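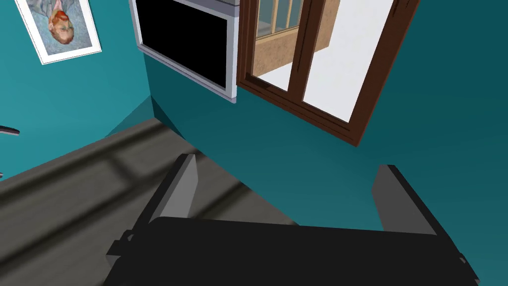 Right, quick one as I've got work in the morning and the cat's been sick on the stairs. I said back in September I'd write up the Flirell bell and then didn't. So.

If you don't know it, Flirell is a field. Well, three fields and a strip of wet ground with alders on it, a mile or so past Plomedthorpe on the Zidbridge side. Used to be a village. The usual thing happened to it, sheep or plague or both depending which leaflet you pick up, and all that's left is lumps. You can make out a lane if the sun's low. Pretty place, boggy, bring wellies.

And then there's the Rind, the pool at the bottom. Brown, reedy, smaller than you'd think from the stories. The church is meant to have gone into it, tower and all, bell still hanging. You hear it ring on Twelfth Night, or on Old Christmas, or before a drowning, take your pick. My nan had it as before a drowning. She also had it that you mustn't count the strokes, and if you did by mistake you had to say the number backwards?? Never understood how you say nine backwards. Enin, I suppose.

So I went down on 6th January, which covers two of the three at least. Got there after tea. Flask, big coat, the good torch and the rubbish torch. Parked in the gateway by the pumping station and walked the rest.

What I heard, in order. Geese. The road, more than I expected. Something plopping in the reeds, water vole or rat. A dog over at the farm going on and on. Then nothing for ages. And then, and I know how it sounds, a sort of low hum that came and went. No bell in it. More like when someone's left a fridge door open in another room. It stopped when I stood up, started again when I crouched, so I'm thinking wind over the culvert pipe and me being in the way of it. But I didn't like it much at the time I can tell you.

Stayed till my feet went. No strokes, nothing to count.

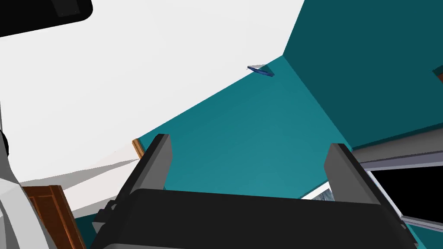

Looking up to where the ceiling meets the walls.

Now the bit I really wanted to get down before I forget. I've been going through the old parish stuff in Zidbridge library on my Saturdays off, and there's no church at Flirell. None. There's a chapel mentioned, once, and it's mentioned becuase somebody wanted the stone out of it to mend a barn. The stone went up the hill on carts, 20 loads at 12 pence a load. So the building didn't sink, it got carried off and is very likely holding up somebody's cows.

Which leaves the bell. The same pages have a bell sold, weight not given, buyer not given, annoyingly. Plomedthorpe has a little cracked one in the tower that nobody can date and which doesn't match the others. I'm not saying it is. I'm saying I'd like somebody with a ladder and some patience to go and have a look at the rim.

What gets me is how the story survives the facts by miles. You've got a written list of carts and still everyone round here will tell you it's under the water. My uncle swore blind his mate touched the weathercock with a boathook. On a pool you could throw a biscuit across. And I half belive it myself when I'm stood there in the dark, that's the silly part. I had the list of carts in my pocket, folded up, and I was still listening.

There are drowned bells all over, of course. Seaside ones mostly, and lakes. Inland puddle ones like ours are less common but you do get them, and they nearly always seem to have the same bits: wicked parish, big storm, one good person who got out. We haven't got the good person at Flirell. Or we've lost them. If your family's version has one PLEASE comment, I'd love it.
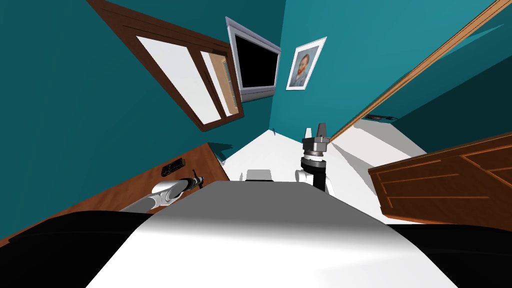 Zidbridge Odd Places Club: members' blogs

Few more scraps then bed.

The "don't count" rule. Found a version in a school project in the library, photocopied, no name on it, where it's 9 strokes and the ninth is your own. Proper shivers. Another kid in the same folder has it as 20, which is a lot of standing about.

The name. Rind could just be an old word for running water, or it could be what it looks like, the edge of something. I've seen both claimed and don't trust either of them. Anyone who knows place names, help.

The hum. I want to go back on a still night with a scarf stuffed in the culvert and see. If it hums with a scarf in I'm moving house.

Access, as I've been asked. There's a footpath along the top edge and that's fine, but the pool itself is the farm's and you need to ask at the house. They're nice about it. Don't go in the alders after rain, I lost a boot there last spring and it's still down there, ringing on Twelfth Night probably.

Comments are open again, sorry, I'd ticked the wrong box. Will scan the cart page when the printer's behaving. Night all.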